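Encyclopedia > Museums and heritage > Show mines > Dirnberg

Dirnberg Show Mine

The Dirnberg Show Mine is a former lead and zinc working above the village of Dirnberg, now run as a visitor attraction and a destination for school trips. It is often called the oldest show mine in its region, a claim that rests on a single undated brochure. The open part of the mine consists of one main level, a short side gallery and a surface museum. 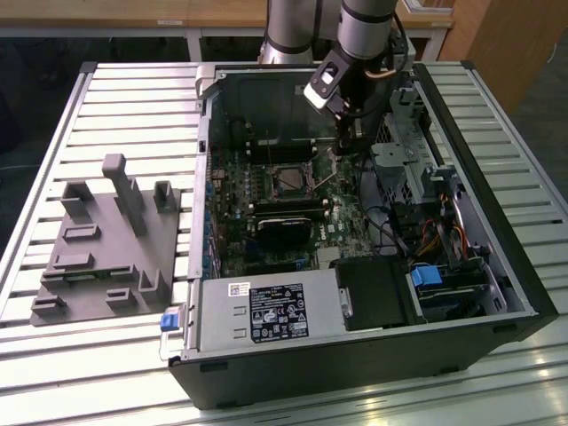
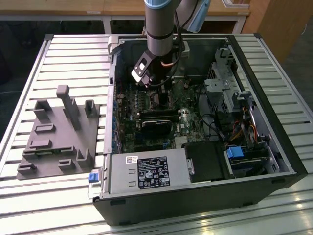
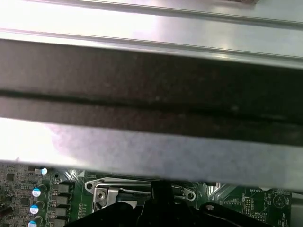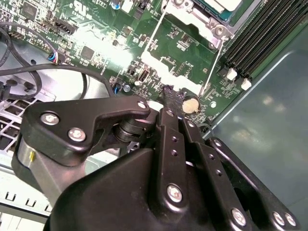 The public route is 189 meters long and is walked there and back. Older guidebooks give a much greater length, which appears to include flooded workings that have never been open to visitors.

History

Mining at Dirnberg is usually traced to a monastery charter that mentions "diggings on the hill." The charter does not say what was being dug or which hill was meant. Local historians have long treated it as the founding document of the mine all the same, and the visitor center sells a facsimile. The earliest firm evidence is a lease granted to the Leller company, which drove the present main level and built the ore house at its mouth.

Leller worked the mine without much success. Its surviving account books, studied by Jeanine Van Hecke, show a profit in only seven years of the lease. The popular story that the company struck a rich silver vein and hid it from the landowner has no support in these books. Van Hecke has suggested that the story started with the company itself, at a time when it was looking for new investors.

The mine closed when the pumps could no longer keep up with the water on the lower level. A disaster is sometimes given as the cause of closure, and a memorial stone near the parking lot refers to one. No report of such an event has been found in the district papers, and the stone carries no names.

Opening to visitors

The main level was cleared and opened to the public under Willy Wouters, a retired schoolteacher who remained its director for 17 years. Wouters is generally credited with doing the work by hand with a few friends. The district works office also spent two seasons on the site with a crew and a loader – a contribution missing from most printed accounts.

Much of what visitors see is a reconstruction. The timber props date from the opening, as do the ore cars and the section of track they stand on. The "miners' chapel" in the side gallery was a powder store and was never used for worship, according to the site survey by Bram Vandenberghe. Signs were changed after the survey was published, although the audio guide still plays organ music at that point on the route.

School program

School groups make up a large share of visitors outside the summer season. The program, named Fontes after the spring at the mine entrance, combines the underground walk with a session in the museum in which pupils sort rock samples and handle copies of mining tools. It is meant for pupils aged nine and up.

The operator describes Fontes as raising pupils' interest in earth science. The basis for this is a form filled in by teachers at the end of the visit, before the bus leaves. Shih-chieh Tu, who reviewed several underground school programs, noted that no group at Dirnberg had been asked anything a week or a term later. He found that pupils remembered the dark and the helmets well. He was less sure about the geology.

A free-entry drawing for classes is held each July. The prize covers admission and the museum session but not transportation, which for most schools is the larger expense. The operator does not publish the number of entries.

Disputes

The neighboring Drundmont mine also calls itself the region's oldest show mine. Amedeo Bellini compared the two claims and concluded that neither could be proved, since both sites admitted paying guests informally long before they kept any records. Both continue to use the title on road signs.

Claims that the air in the mine relieves asthma were dropped from the official leaflet but still appear on several hotel websites. No study of the air at Dirnberg is known.

Access

As of August 2026 the main level is open by guided tour only. The side gallery closes in winter, and the lower level remains flooded.

See also

Drundmont mine
Show mine
School field trip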